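Home Forum Tags Members Log in

Do you log wrist camera settings for simulated runs?

Emese Hegyi
We're writing house rules for our gripper work at Flavley. I want every simulated run to record light position and shadow settings with the camera pose. A colleague says pose is enough. What do others do?

Kvido Kolář
Record all of it. The gripper's own shadow can cover much of the work surface, and if the light moves between versions your results won't compare.

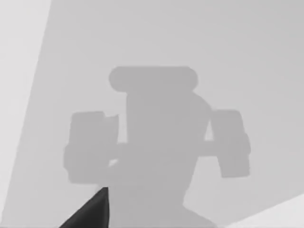
Put the light settings in the same file as the pose, with the renderer version. We also keep 2 fixed light set-ups for acceptance tests – anything else goes in a separate folder.

stuline37
just turn shadows off, we did and its faster

Related
Naming rules for simulation logs
Fingertip clearance above a flat surface
Who signs off a change of gripper?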